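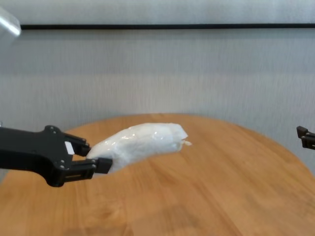 Photo: Trurnura

24/12/2025
By the author of these pages

Up before eight to get the table cleared. It has to hold the food tonight and it has been a packing table for most of December, so everything that lands in this house ends up on it. String, scissors, the roll of brown paper, the good pen. I put the pen in my shirt pocket so I would stop losing it and then lost it anyway.

The round table was a good buy. It came from Jovwood the winter we moved in and I still think it was the right size, even though a square one would go in the corner better. The wood marks if you look at it wrong. I wiped it down with a damp cloth and then a dry one and found an old ring from a mug that I had been blaming on the cat.

Then the wrapping. There is a white bundle in plastic film, long and a bit bent, with the end twisted into a tuft. It looks like a sausage. I thought about undoing the twist and folding it flat, but the film is tight all the way along and it would only have torn. It stays the shape it is. I am not going to put paper over it either. A thing like that never looks better in paper, you just get a lumpy parcel with tape all over it.

The rest went quicker. I cut the brown paper too short twice and had to patch it, and the patch shows. The long box for Zakaria is the worst of them. We are driving there the day after tomorrow and it will have to go across the back seat, so I measured it against the door and wrote the number on my hand - 121 centimeters, which fits if the seat belt is pushed down out of the way.

Went out at lunch for tape and butter. Clerkness had one register open and a line back to the bread. I paid for the tape, got as far as the car, and had to go back in for the butter. It was cold enough that the windshield needed scraping again by the time I came out.

Potatoes peeled and sitting in water. The oven runs hot so I have set it at 300 and will leave the meat in longer, and if it is still pale at the end I can turn it up. The cake is done but sank in the middle. Will fill it with cream.

Still to do: find the second tablecloth, bring the folding chairs up from the basement, take the trash out before it gets dark. The candle stubs in the drawer are too short to use and I keep putting them back in the drawer.

Found the pen. It was under the brown paper.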